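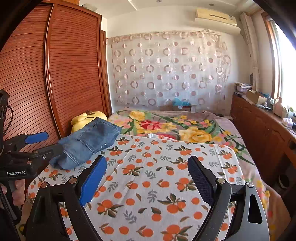
Posted by the documentation desk, Cotirska
Last revised August 17, 2025

Section 4: Comparing two sets of finger pads on folded clothes

By now you should have both hand-held grippers charged, paired and sitting happily on the Pluma controller with a steady light. If one of them is still dropping off, please go back to Section 3 and sort that out first, however tempting it is to get on with the interesting part. A comparison made with a half-connected gripper will only have to be made again, and folding the same pair of jeans for an extra hour is nobody's idea of a good afternoon.

We like to do this one on a bed. A worktop is flatter and easier to keep tidy, but a bed gives under the fingers, and a printed sheet wrinkles and shifts in a way that shows up a poor pad very quickly (a plain sheet will do if that's what you have). Jeans make a good first item. Denim is heavy for its size and holds a fold well, and the stitching on a back pocket gives you something easy to aim at.

Before you start

You will need both grippers, one pair of jeans, one soft toy or something similarly squashy, and the record sheet from the back of this guide. Choose a room with decent daylight if you can. A bright window to one side is fine, and so are ordinary patterned bedclothes, so there's no need to strip the bed for our sake.

Caution: keep the cable well away from the space between the fingers. If it forms a loop at the top of the housing, check that the loop can't swing inwards when you turn your wrist.

Setting up

1. Look over the small silver screws on each finger. They should be snug. Don't lean on the screwdriver, as the threads are short and won't thank you for it.

2. Press each pad lightly with your thumb. It shouldn't slide or lift at the corners. A ribbed pad and a fine grid pad feel quite different at this point, and that's as it should be.

3. Open Pluma, choose Compare, and give each gripper a name you'll still recognise next week. "Left" and "right" cause no end of muddle once you swap hands, so we use the pad pattern instead.

4. Set the grip limit to 2 on both grippers. Please leave it there for the whole session, even if one pad seems to be struggling.

5. Fold the jeans into a compact bundle with a back pocket facing up, and lay them near a corner of the sheet where you can reach them without stretching. Put the soft toy somewhere close by for later.

6. Hold the fingers open just above the sheet, without touching it, and press Zero. The reading should settle between 3,725 and 4,000. If it's outside that range, close the fingers fully, open them again and press Zero once more.

Note: with one gripper in each hand, zero them one at a time. Pluma will let you do both together, but the readings take longer to settle and you'll find yourself hovering there with tired arms.

Running the comparison

7. Bring the first gripper in low, with the pads on either side of the folded edge, and close slowly until you feel the cloth bunch.

8. Lift by the width of your hand, hold for a slow breath, and put the jeans back down. Mark the sheet as held, slipped or dropped. Slipped means the cloth moved against the pad but stayed up.

9. Smooth the fold and repeat with the second gripper. Take turns like this until you have 100 lifts altogether. It does sound a lot! It goes by faster than you'd think once you have a rhythm, and you're very welcome to stop for tea halfway, provided you zero again when you come back.

10. Do the same with the soft toy, then with a loose corner of the sheet. The sheet is the hardest of the lot and most people see a good many slips, so don't be disheartened.

Caution: don't pull hard on bedding that is tucked in or trapped under a heavier blanket. Let go and free it by hand.

If the results look odd

Wipe both pads with a barely damp cloth, let them dry, and try ten more lifts. Lint from a blanket is the usual culprit. Readers still using the Yurchenko arm mount should take it off for this section, as its weight tips the wrist forward. Tarkari pads bought before March need the thinner spacer, and fitting those is covered in Section 6.

Save the session in Pluma before you switch either gripper off.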